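**Read the "Known faults" section before you train on this. If you have already trained on it, read it anyway and then go and have a cup of tea.**

# hika-tidy

Two-handed tidying demonstrations, recorded in ordinary homes with a pair of hand-held grippers. 428 episodes, of which 52 are bad in a way that took us far too long to notice.

Maintained by Babar Jadoon. Recording rig and firmware by Abdelilah Zaki, who has asked for the firmware section to be kept short.

## What's in it

Each episode is one person, two grippers and one container, with small household things going in or coming out. Bottles, jars, tubs, packets, chargers, whatever was lying about. Nothing was bought for the purpose apart from a bag of sweets, and that was not for the purpose either.

```
hika-tidy/
 episodes/
 0001/
 left.mp4
 right.mp4
 pose_left.csv
 pose_right.csv
 width.csv
 notes.txt
 splits/
 train.txt
 held_out.txt
 quarantine.txt
 tools/
 check_width.py
 replay.py
```

`notes.txt` is free text by whoever was recording. Some are useful. Episode 0119 says "fine".

`width.csv` has three columns: time, left jaw opening, right jaw opening. Please do not use the left column until you've read the next section.

## Known faults

### 1. The left jaw lies (52 episodes)

In December we swapped the encoder on the left gripper after the old one began dropping samples. The new one worked beautifully. It dropped nothing, it was smooth as butter, and every time the rig went to sleep and woke up again it took whatever position the jaw happened to be in and called that "closed".

If the jaw was closed at wake-up, all was well. If the operator had put the gripper down with its fingers apart, every width in that episode came out too small, and a wide-open hand was logged as a hand gently holding something.

The rig sleeps after 300 seconds without movement, so the fault turned up only when somebody had stopped for a chat. The most sociable operators have the worst data. Draw your own conclusions; Abdelilah has.

All affected episodes are listed in `splits/quarantine.txt`. The video and pose files for these are sound and only the left width is wrong. We have not tried to repair it by adding a constant. Babar did try, for an afternoon, and the fingers passed through a jar.

### 2. What it did to the arm

We would like to say we found this by careful checking. We found it because the Drutero arm, running a policy trained on the full set, reached for a plastic tub with the left hand and shut the hand before it arrived. It then pushed the tub across the table with its knuckles, quite politely, and over the far side. It did this on every run.

The first theory was lighting. The second was that the tub was too see-through. We spent a week on the tub. We put tape on the tub. The tub was blameless throughout and has been given a shelf of its own.

The Yousafzai wrist unit on the right arm never put a finger wrong, and that ought to have been a clue. Same policy, same cameras, same table, and one hand behaving like a butler while the other behaved like a goat.

### 3. The safety bit

On the last of these runs the left hand closed on the lip of the crate instead of on the tub. The policy believed it was open, saw no reason to let go, and lifted. The force limit should have stopped it. The force limit was set for the previous crate, a heavier one, and had been carried over in a config file called `final_old_use_this.yaml`.

The crate came up, tipped, and emptied itself on to the floor. Babar was standing outside the line and pressed the stop. He was outside the line only because he was fetching his tea, so we are not counting that as a control measure.

Changes made that afternoon:

- The force limit is read from the crate entry in the task file. If there's no entry, the arm won't start.
- Jaw width is compared with a finger-camera estimate at the start of every run. A mismatch halts the run.
- The stop button now has a cable long enough to reach where people really stand.
- `final_old_use_this.yaml` has been deleted. So has `final_old_use_this_2.yaml`.

### 4. Smaller things

- Clocks on the two grippers drift apart in long episodes. `replay.py` lines them up again using the opening clap. If the operator forgot to clap, it lines them up using hope, and prints a warning.
- Two episodes have left and right swapped. They are labelled in the notes, by a person who was cross.
- The Zevasport bag used to carry the rig sheds black fluff. If you see a large dark shape drifting over the lens, it's that.

## What to look for

The width fault can't be seen in the video by itself. You have to put the frame next to the number. Start with moments where both hands are busy at once, one holding and one reaching, as the left column tends to give itself away there.

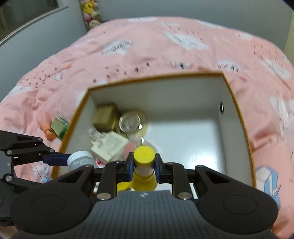
*Two-handed box task: yellow bottle in the near gripper, left fingertip against the lidded container.*

If you step through with `replay.py --show-width`, the number for each hand is drawn beside its own fingers. A sound episode has the value settle when the pads meet the object and stay put for as long as they hold it. A bad one has the left value going below zero at some point, and no gripper we own can be more shut than shut. That was the test in the end. One line of code:

```
python tools/check_width.py --min 0.0 episodes/
```

It catches any episode in which the left hand fully closed at some stage. It misses those where the hand never did, so we went through the rest by eye, in shifts, with the sweets.

## Using it

For anything that needs grip width, train on `train.txt`. It already leaves out the quarantined episodes. For video or pose work you can add them back in; they are perfectly good recordings of people tidying up and then being lied about.

Please don't run a policy from this set on a real arm without a force limit you have typed in yourself, today, for the thing you are lifting.

## Firmware

Fixed. The encoder now keeps its zero through sleep. Grippers flashed before the fix show a 2 as the first digit of the version on the start-up screen; send them back to Abdelilah and say nothing about it.

## Reporting problems

Open an issue with the episode number, the time within the episode and what you expected to see. "Left hand wrong" will be taken seriously, which is more than it was the first time.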